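January 10, 2021

Sunday. Writing this fast, tea going cold, want it down before I forget what we decided about the trays.

Slept badly. Snow or something like snow on the car. Drove in with the heater roaring and the box of cups on the passenger seat, belted in like a kid. Left the list on the kitchen counter at home, naturally. Did the whole thing from memory and only forgot the spoons order, which Estela had anyway. Bless her.

So. The trays. Lunch setting for the Ancombe people, one tray per person, 75 of them by April. Long way off but Teresa wants the layout fixed now so the card can go to the printer. The card! We have argued over this card since before Christmas. One side is what goes on the tray, other side is where. Estela drew it in pencil and it looks like a treasure map.

Started with just the blue tray and the napkin off to the back of the table, nothing else in the middle, so I could think. I like starting bare. Vitalii likes to pile everything on and then shove it around till it looks ok. We do not agree and we will never agree. The pale blue against the wood is nice though, and the yellow cloth folded flat next to it, I got cheerful just looking at it. Yellow was my pick. Marta wanted gray. Gray, in January!

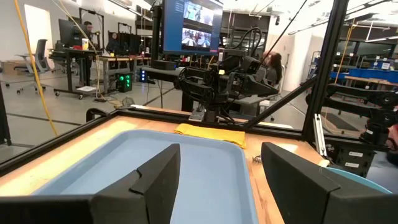 Does the napkin go on the tray before the dishes or after? After the bowl and plate are down, so the fold stays flat and you can see how much space is left for it.

Wrote that on the back of an envelope for the card. Teresa read it and said too many words. She'd have it say NAPKIN LAST and leave it there. Probably right. She usually is, annoying.

Then the fold. Half an hour on the fold, I'm not joking. Thirds makes it too skinny. Halves and halves again makes a fat square that pushes up against the plate. What works is long halves then once across, so you get a tall rectangle and it can stand up along the side of the tray, the utensil next to it. Pouran showed me how her mother did it with a little pocket, very pretty, takes forever. With 75 to do, no pockets. She laughed and did one anyway and I put it in my bag, it's on the windowsill now.

Ironing is a whole other question. Cloth came from Romaniuk, wash them once before you use them the label says, so that's a load or two on Friday. My iron spits. Must ask Marta for hers. Must also buy starch?? Or not. Look up.

Plates and bowls. We had the set from Nenlow and the set from Fillent both out on the counter at the back end of last year and I still say the Nenlow ones feel nicer in the hand. The Fillent ones stack better. Teresa did the sums, 506 for everything with delivery, which is under what I was scared of. I would've gone over it for nicer cups but nobody asked me. Well, they did, I was outvoted.

Bowl on plate, that part was never in doubt. What moved all day was the cup. I had it top right because that's where my hand goes. Vitalii is left handed so he wanted top left, and then Pouran said top left keeps it clear of the napkin side completely, nothing bunched up, and that settled it. Tried it three or four ways after that just to be stubborn. Top left is best. Fine. The pink cup up in its corner, teal plate, bowl in the middle of it, napkin down the right with the silver alongside. It looks like a lunch you'd want. Colors are a bit mad all together, pink and teal and blue and that yellow, but Teresa said it made her hungry and she never says anything nice before noon.
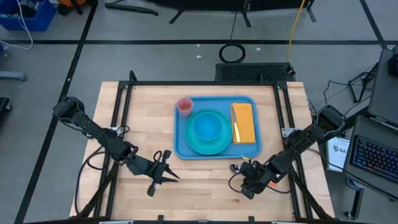 Cup top left, napkin down the right side. The one we're keeping.

Next thing is how far from the edge the cup should be. If it's jammed in the corner you can't get your fingers round it, if it's too far in it bumps the plate. A finger width, Estela says. Whose finger, says Vitalii. He and I have very different fingers. We wrote "a little gap" on the card and moved on.

Also the trays will slide if you carry two stacked, so don't. Estela wants a cart. I want a cart too. Ask about the cart. ASK ABOUT THE CART.

Ate a sandwich standing up. Egg. Realized I'd been setting out lunch all day and hadn't had any. Marta brought those hard little cookies with the seeds and I had too many. Talked to her about her sister's apartment, the radiator that bangs, the landlord who does nothing. She thinks they'll move in April, same week as our thing, so she might be short on sleep for it. Told her we'd manage. Will we. We'll have to.

Back is sore from leaning. I should set the next one up on something higher, or get a stool, I always say this and then bend over a table for five hours like a shrimp.

Home by six. Dark. The cat had knocked the basil over and walked dirt across the bed. Changed the sheets, soup from the freezer, ate it out of the pot. After a whole day of plate, bowl, cup, napkin! No tray, no napkin, spoon straight out of the drainer.

To do, so I can stop thinking about it:
Marta's iron
wash napkins (27 here, rest still in the boxes)
email Teresa the wording for the card, short version
cart
stool
basil, new pot
call Mom back, she's rung twice

Oh and Pouran wants the recipe for the lentil thing. It's in the blue folder I think, or the drawer. Will look tommorow. Light off now.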